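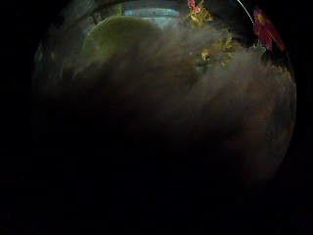 Teaching a robot by hand takes more patience than cleverness, and I'd like to say that first in case you've come to this page feeling nervous about it. You hold the gripper yourself, you do the job the way you'd like it done, and the recording of what you did becomes the lesson. Our job at Cutatham this spring is a homely one: picking up things of the sort you'd find on a kitchen table and putting them where they belong. Before anything else, look at what the gripper sees when it is close in among the objects. With something brown and blurred across most of the view, you're left with a bit of leaf and two pink blossoms at the top, a rounded green shape and a streak of red, and the learning software has to make do with the same. So it pays to think about the view all the way through, and I'll keep coming back to it (sorry in advance!).

What follows is the way I do it now, after a good deal of muddling along. Yours may end up different, and that's fine.

Before you start

Charge everything the night before. I know, I know, but a flat battery at demonstration 44 is a miserable thing. Wipe the lens with a soft cloth, check there's room on the card, and give the session a name you'll still understand in March. Ours are called Waaka and a number, after the first task we ever tried, and by now it would be more trouble to change than to keep.

Step 1. Lay out the table

Choose your objects with a bit of variety in them. You want some that are long, some that are round, and some that are awkward to get hold of, like flowers. Spread them out with enough room for the fingers to come down either side, and leave the tray at the back where you won't keep knocking it with your sleeve. Then put the glove on, have a stretch and look at the whole table once from where you'll be standing or sitting. On our own table the long green vegetable lies diagonally at the front, pointing towards the hand, and the bunch of artificial flowers lies flat in front of the tray. Both make good first picks, the one for learning to line up the wrist and the other for learning to be gentle. 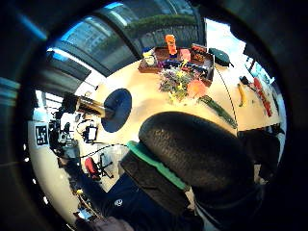

Step 2. Practise without recording

Do the whole movement five or six times with the recorder off. You'll feel rather silly, and then by the fourth go your shoulder drops and you stop thinking about it, and that loose, ordinary movement is the one you want to keep. Go a little slower than you would at home. Come in from above if you can, and try to keep your other hand well out of the way of the camera.

Step 3. Record in small batches

Start the recorder, hold still for a breath, do one pick and one place, hold still again, stop. I do ten or so and then have a rest, and I move the objects between goes, just a hand's width or a quarter turn. If you drop something, carry on and pick it up again. Recoveries are worth having, as long as you mark them in your notes so they can be sorted later.

We aimed for 100 good demonstrations for the first task and stopped at 203, mostly for the pleasure of it.

Step 4. Change the surroundings

A robot that has only ever met one table will be lost at the next, so once the movement is comfortable, give it other things to look at. Turn towards a different wall, sit at the other side, try it with the lights up and then again in the late afternoon. Glossy surfaces are especially worth including, as a bit of glare changes the look of everything placed on them,
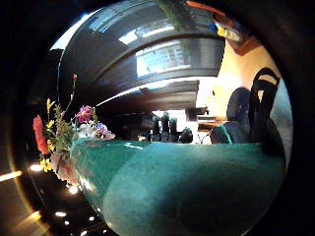 and so are backgrounds with plenty going on in them, chairs and bright windows and so forth. Our friends at Zudcombe kept to one plain bench for weeks and had to begin again when they moved rooms, poor things. Do a small batch in each spot, and don't worry if the movements come out slightly different. They ought to.

Step 5. Watch it all back

Make a pot of tea and go through the recordings the same day, while you still remember what you were up to. Throw out any where you can't tell what is being picked up for more than a second or two before the grip closes. Out of 238 clips from our longest Wednesday we let a fair few go, and I didn't miss them.

When you're happy, copy everything to two places and write down which objects you used. If you're sending your clips to the shared collection at Zatedham, put the notes in the same folder as the clips, and leave the original file names alone.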